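September 22, 2019

Kitchen worktops at Skunbridge: sealing intervals

Celico_Residents
Members are asked for their views on the sealing of marble worktops. The handbook issued with the Fandudden flats advises one coat every December. Our supplier, Kivi, recommends two coats a year, at a charge of 100 pounds per visit. The question affects 800 households.

harbour926
I must respectfully disagree with the supplier. My worktop has been sealed once in five years and remains in good order. Lemon juice will mark marble whether it is sealed or not -- a sealer only slows down staining.

Northstair
The previous reply is correct as to acids, but oil and red wine are another matter. I would support the yearly coat. Two visits seem excessive, and residents should be free to do the work themselves.
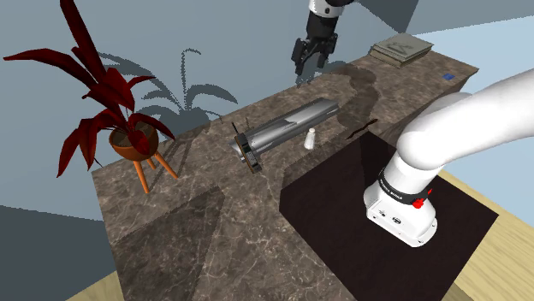

Posted by: larchgate, Member

I favour a brown marble with grey-white veining, and would ask that the advice should cover house plants. A terracotta-coloured pot on a stand with three thin legs looks well on such a surface, but water left under any pot may leave a ring.

harbour926
A saucer would meet that concern. I remain opposed to a compulsory charge.

Celico_Residents
These comments have been noted. Kivi will be asked to quote for a single yearly visit.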